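Search this guide Go

3. Planning and budgeting for hand-held grippers
Vostum Set-up Guide, section 3 of 4

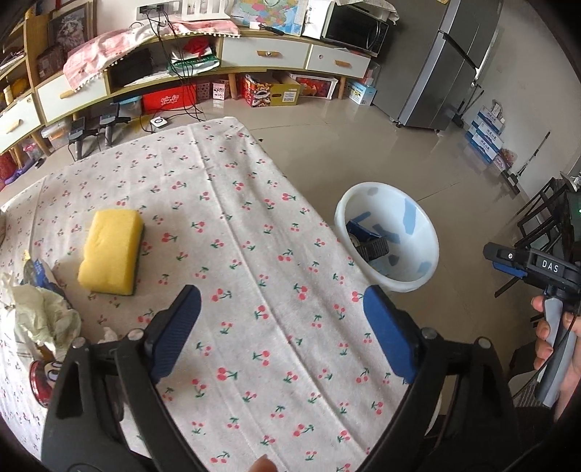 3.1 Before you order

1. List the household tasks to be covered. Wiping and pick-and-place at a table need one gripper for each hand.
2. Order grippers in pairs. A single unit from Holzer cannot be matched to a second one later without recalibration.
3. Budget for fingertip pads separately. Allow 4 spare pads per pair for the first 40 hours of work.
4. Check the outlets in each room. Write down the cable run from outlet to table and add two meters.

Note: Pads, screws and cables are consumables and are not covered by the Nadside service plan.

3.2 Table and supplies

5. Use an ordinary table. A printed cloth is acceptable – a fold crease does not need to be ironed out.
6. Set aside a small sum for sponges and buckets. Replace sponges in lots of 16.

CAUTION: Keep cables clear of the operator's feet. Do not hang a gripper by its cable.

7. Send the completed order sheet to Ibrahim Nwosu at Wandholm before the end of March. Later orders move to the next budget period.

Contact Wandholm | Copyright Wandholm | Back to top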